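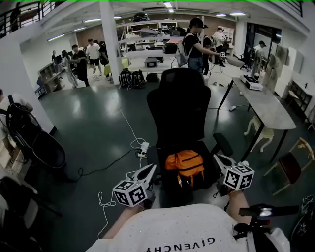 5.2 A silent tracking fault

The most interesting failure we met was one that raised no alarm at all. Each hand-held gripper carries a cube of printed markers, and its pose is worked out from whichever faces can be seen (Figure 5). With a cube in clear view, as on both arms in the figure, the Litari tracker did very well. Trouble came when one face was seen nearly straight on. The solver could then settle on a mirrored tilt, and the gripper path flipped over for a few frames before it came back.

Of 2,000 recordings, 236 held at least one flip. The built-in check passed every one of them! It looked only at position, and position barely changed. Oratile Msimang found the fault by replaying a path on the Van Hecke arm, which turned its wrist sharply and tripped its force stop.

We now compare each pose with the one before it and reject any turn the human wrist could not make. The fix is short — one added test — and we were delighted by how well it worked. In a new set of 1,000 recordings, replay caused no force stops. Slow flips, spread over many frames, can still get through.

Figure 5. Hand-held grippers with marker cubes, held out toward an office chair with a bag on its seat.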